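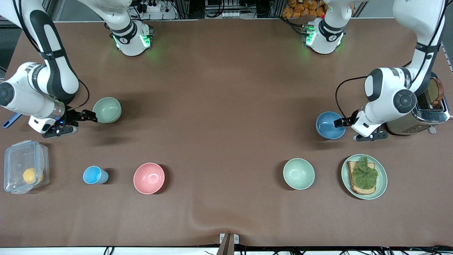 Figure 4. Bowl comparison, both arms at the near rims. Green rings lit.

4.3 Comparing the two grippers on bowls

The Minier sales sheet says either gripper will handle "any household dish". Treat that as a claim to be tested. Ours managed flat plates badly, and Akua Amoah's notes from June say the same.

1. Clear a path between each gripper and its bowl. Leave the other dishes where they are.
2. In the Pramunico controller, set the closing force to 200 for both arms. Ignore the "auto" setting, which gave us a different value each time we opened the menu.
3. Bring the right arm up to the sage-green bowl and stop short of the rim.
4. Bring the left arm to the rim of the blue bowl.
5. Close, lift, hold, lower. Write down every slip, including the small ones.
6. Swap the bowls and repeat.

Note: The log stops without warning at 4000 lines. Save before then.

Caution: Keep hands off the table while the arms are powered. The soft stop is slower than the brochure suggests.

Error 174 is listed as "object lost". We have also had it with the bowl still firmly held, so check by eye before you count a drop.

Revised 4 April 2025, R. Abera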